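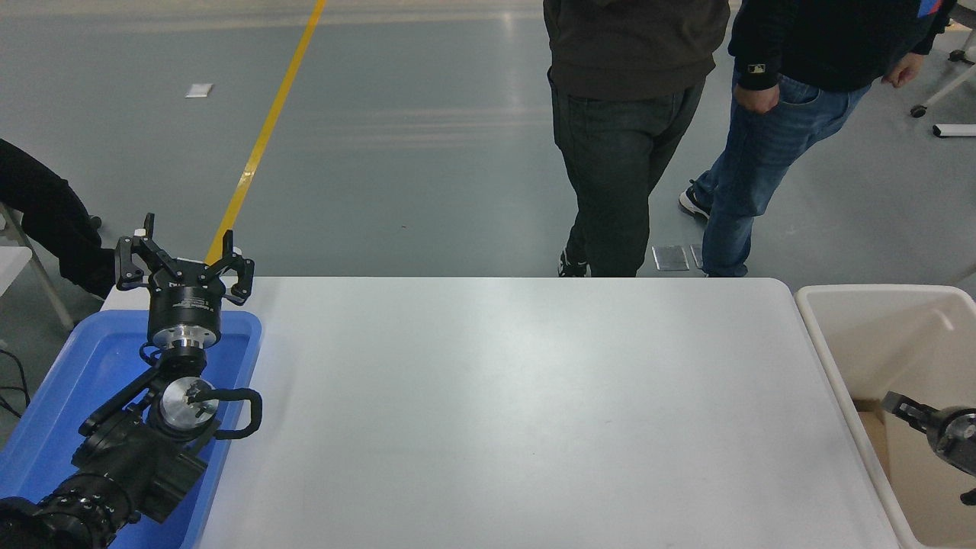 Ticket 2545: Episodes getting thrown out at the start check

Project: Saltari pick-and-place collection
Site: Noronthorpe
Status: Open, waiting on a second batch

First report

Hi all, and thank you in advance for reading this, because I know I tend to go on a bit. We've been gathering examples for the tray-to-bin task on the two-arm station, the one with the blue tray on the left and the beige bin on the right, and we recorded 112 episodes before lunch. I was so pleased with us! Then I ran the import and every last one came back with "start state not accepted." The episodes play fine in the viewer, the joint readings look sensible, and the head camera video has no gaps that I can find. I'd hate to lose a whole morning of good driving, so please don't let the cleanup job delete anything yet.

Things I tried before writing in

Restarted the recorder and the import service, in that order and then the other way around. Same message.

Recorded one very short episode with nothing in it except a small move of the left arm. Same message.

Copied the settings file over from the Brorby station, which has been importing happily since June, and got a different error (something about a missing wrist name), so I put ours back.

Reply from support

Thanks for such a full write-up, it makes our side so much easier! The cleanup job is paused for your folder, so your episodes are safe. Would you open the start state page in Beaudoin and read us the two gripper values at the first time step of any rejected episode? We'd also like to know whether the station was homed with the grippers open or closed. The left one is wide open in the view at the top of the ticket, and the start check in the current task file expects closed.

Second report

Oh, that may well be it. Both values read as open. We changed our homing pose when we moved to the new task, since the operators found it much more comfortable to begin with the fingers apart and go straight in for the first grasp, and I'm afraid it never crossed my mind that the import would care. I edited the start state to "open" in a copy of the task file and ran 3 of the rejected episodes through it. Of those, 2 went in without a murmur. The last one still failed, this time with "background motion above limit."

Reply from support

Lovely, we're getting somewhere. Please keep the edited task file and give it a new version number, so the older closed-start episodes don't get mixed in with these.

The motion message is a separate check. It compares the first second of head camera video against itself, and people moving on the far side of the table can be enough to trip it. You have folks standing quite close to the far edge in the view above, so for the next batch, would you ask everyone to stay back past the yellow floor line until the recording tone has sounded? Please don't raise the limit for now. We'd like to see what a quieter start does first.

For the episodes you already have, import them with the new task file and move anything with the motion message into a folder called "hold." We can trim the opening second from those on our end.

Latest note

Import is running as I type this, and the hold folder has been made. I've told the afternoon operators about the yellow line, and I'll add the rejected count here once the second batch is through.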